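3.2 Which side do people name first?

I should say up front that I came to this question by accident. I'd been listening to recordings of people giving directions in Drullura for a whole other project, and I kept hearing the same thing. Ask someone where the bakery is and they'll tell you what's on the left of the street, then what's on the right, even if the bakery is on the right and the left side is just a long wall! I wrote "left first???" in the margin of my notebook and forgot it until October, when Nilton Condori found the page and wanted to know what I'd meant.

So we went back to the recordings. There are 590 of them in the Drullura set, most under a minute long, all from people stopped on foot near the market and asked for help getting somewhere. We pulled out every stretch where a speaker named both sides of something (a street, a doorway, a square) and marked which side came first. Jaime Antunes did the same job without seeing our marks, and then the three of us sat down and argued over the ones where we didn't match. Most of the arguments were about the word "other." If a person says "there's a pharmacy, and on the other side a school," and they're pointing at the time, which side was first? We only had sound. We ended up leaving those out, which still annoys me a little.

What's left is a pretty clean pattern for streets and a messy one for everything else. With streets, left-first wins, and it wins among the older speakers too, which I hadn't expected. With doorways people tend to start with whatever they'd bump into – a step, a sign, a parked bike – and the side comes along for the ride. Squares are hopeless. People start wherever they happen to be looking, go around once, lose track and start over. One man went around twice and then offered to walk the interviewer there.

Now, the easy story is reading direction. Everyone in the set reads from left to right, so maybe they sweep a street the way they sweep a page. I like that story and I don't fully trust it. If it were the whole answer, I'd want it to show up in the squares at least a bit, and it doesn't. Nilton's favorite idea is that speakers fall back on a habit when the two sides look alike and drop the habit when one side has something worth mentioning. A street with shops along both sides gives you no reason to pick, so you pick left. A doorway with a bike leaning on one side has already picked for you.

That got us thinking about what "look alike" should mean, and here I'd ask the reader to be patient with us. We tried a strict version at first, with each side holding the same kinds of things in the same order. Hardly any real street passes. The looser version, the one we kept, asks only for a middle that's easy to find and a matching pair going out from it, one member to each side (Figure 2). The members don't have to be identical. They have to be the sort of things a speaker would call by the same name, so "a tree and a tree" counts and "a tree and a lamp" doesn't.

Figure 2. A middle with a matching pair: computer-rendered view over a white robot torso, with an arm on each side ending in a black two-fingered gripper.

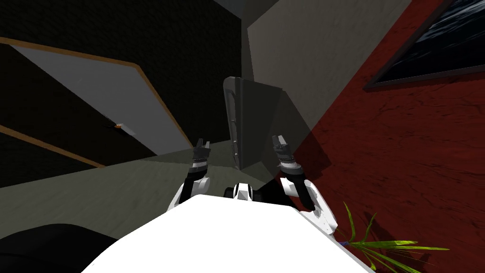
Going by that looser version, 13 of the streets near the market count as matched, and those are the ones where left-first is strongest. I'd still like a set from Chambi, where the main road runs along the river and the two sides couldn't be more different. Jaime has already started asking people there how to get to the post office, and so far they mostly begin with the water.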